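Heffernan Lending Room News
Borrowing notes: the colored bowls and cups are back on the shelf

The picnic ware can be booked again. It was off the shelf for most of June while we sorted it, and the old arrangement of three big tubs marked "plastic, mixed" has gone. Bowls and cups are now kept by color and lent by the bag. If you have borrowed from the old tubs you will notice the difference when you come to collect, and there are a few changes to how things come back as well.

For newer members, the picnic ware is the hard plastic kind in plain bright colors. There are bowls and there are cups. We don't have matching plates and we don't plan to get them, because the shelf is full. Most of it came to us when the Irance playgroup closed, and the rest was bought a few pieces at a time to fill gaps. The shades don't all agree with each other as a result. Two greens can look quite different side by side, and what one person writes down as orange another will call red. We spent more time on that than on anything else in the sort.

The final count was 212 pieces. The old list said more, but the old list also had a salad spinner on it that has not been seen since the move from the basement, so we have started over with a new one.

The sorting was done on the table with the dark green cloth over it. The cloth stays on when the bowls are out. It keeps the noise down, and it stops cups from sliding when someone leans on the table. Yellow, purple and red show up well against it. Green takes a second look.

Bowls were laid out first, with the cups standing toward the back. Cups that fit together were stacked by color as we went. 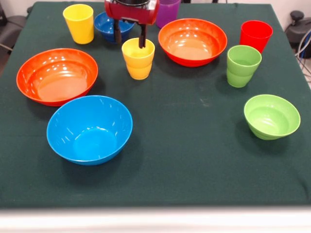

One member wrote in before we had finished to say that stacking the cups is the whole trouble with them. She has had two stuck together so firmly after a birthday party that she returned them that way, and she would like to see every cup packed singly with a sheet of paper towel between. Another borrower disagreed and said that if the cups weren't stacked she would never get them home on the bus.

We went with stacking, but only for cups of the same color and only when they are fully dry. A cup that goes into another cup damp will grip. If you do get a pair stuck, stand the lower one in warm water and put a little cold water in the upper one, wait a few minutes, then twist. Don't pull straight up and don't use a butter knife. Several of the cups we retired had split rims, and a knife was behind at least one of those.

What the bags hold

Each cup bag has 16 cups in it. You can ask for one color or for mixed. Mixed is what most families want for a party, since the children can keep track of their own cup by color, and it saves writing names on things. Please don't write names on things. We had a cup come back with a name on it in laundry marker and it is still on there.

Bowls come in two kinds of bag. The big wide ones are for serving – chips, cut fruit, popcorn – and the smaller, deeper ones are for eating out of. We used to lend them together and people would come back for more small ones. Now you book the two kinds separately. On the Bisitness page they are listed as "bowls, serving" and "bowls, small." If you book by phone, say which.

The orange and red question was settled by putting every disputed bowl next to a bowl nobody disputed and going with whichever was closer. Some of them still change their minds depending on the light. If you booked orange and you think you have been given red, you may be right, and we will swap it if there is one to swap. It is not a reason to hold up the party.

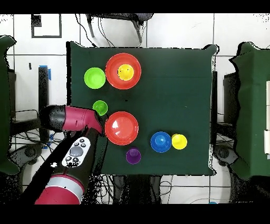
A yellow cup upside down in one of the red bowls, with blue and yellow cups side by side lower down.

Packing them up to bring back

Put cups with cups and bowls with bowls. In the old tubs people used to save room by dropping a cup into each bowl, and it does save room, but then the bowls can't nest and the tub lid doesn't close. It also makes checking in very slow. Someone has to lift every cup out before anything can be counted.

Bowls nest with the widest at the bottom. If a stack leans, there is a small one in the middle of it somewhere. Take it out and start again from that point.

Scrape, wash in warm soapy water, rinse, and let everything air dry upside down on a dish towel. Overnight is best. The pieces can go on the top rack of a dishwasher, but not the bottom rack, and not on the heated dry setting. Tomato sauce will stain the yellow. We know this from experience and there is no charge for it, but a paste of baking soda left on for an hour takes most of it off, and we'd be glad if you tried that before bringing it in.

No microwaves, please. The bowls are fine for cold food and for food that has cooled to the point where you would hand it to a child. They aren't meant for soup off the stove.

The bags are mesh and the drawstring is sewn on one side. Put the tag back on the drawstring when you close it. The tag has the color and the kind written on it, and the desk goes by the tag at busy times.

The loan is now 24 hours for weekend parties and up to a week for everything else. Under the old rule it was a week for everybody, and in good weather that meant four or five families wanting the same tub and one of them having it in the trunk of a car. If your party ends late and you can't get back to us in time, call or leave a message and we will work around it where the next booking allows.

Lost and broken pieces

A missing cup is 70 cents and a missing small bowl is the same. For a serving bowl, speak to the desk, because those are harder to match and we usually ask for a replacement of about the right size and don't mind much about the color. We don't charge for cracks. Just bring the cracked piece back with the others so it can be crossed off. A cracked piece that gets thrown away at home looks the same as a lost one on our list.

If you find one of our cups in your own cupboard months later, bring it in. There is no late fee on a single cup and there won't be any remarks made. After the notice went up about the sort, a number of these came home, including some from households that were quite sure they had never borrowed from us.

Purple is the color we are shortest of. We can't make up a full bag of purple cups at the moment, so purple is only available as part of a mixed bag. If anybody is clearing out a kitchen and has purple cups of the plain tapered kind, without a handle and without a printed pattern, we would like to see them. We can't use lidded cups, sippy cups, or anything with a restaurant name on it.

Blue and yellow together has been the most requested pair so far, mostly for graduations. There is plenty of yellow. Blue goes quickly, so book early if you need it.

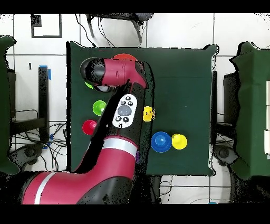 Blue and yellow next to each other on the green cloth.

Where it is all kept now

The bags hang on the left as you come into the back storeroom, on the rail under the tablecloths. Serving bowls are on the shelf above in the two Prollon bins with the gray lids. The bins are not part of the loan. They stay here. We mention it because one of them went on a camping trip last year and came back with a tent peg in it.

The green cloth can be borrowed too, as long as it isn't already spoken for, and it is listed on Bisitness under linens. It fits a square card table with a bit over at the sides. The edges are not hemmed very well, so trim a loose thread with scissors if you see one, and leave the rest of it alone. It can be machine washed on cold and hung up. It should not be ironed.

We still have to sort the pitchers and the serving spoons. The pitchers shouldn't take long, but the spoons are in the same drawer as the cookie cutters and the candle stubs, and that drawer is going to need an afternoon to itself. Until it is finished, spoons are lent as they come, by the handful, and we will write down on your slip how many were in the handful.

To book, use the Bisitness page or call the Heffernan desk during opening hours. Have your borrower number ready, and tell us how many children you expect, even if it is a guess. Collection is from the side door on Irance Street. The front steps are being repaired and the path to the side door is marked. Bring a shopping bag or a box if you are taking more than two mesh bags, and allow five minutes to check the contents against the tag before you leave.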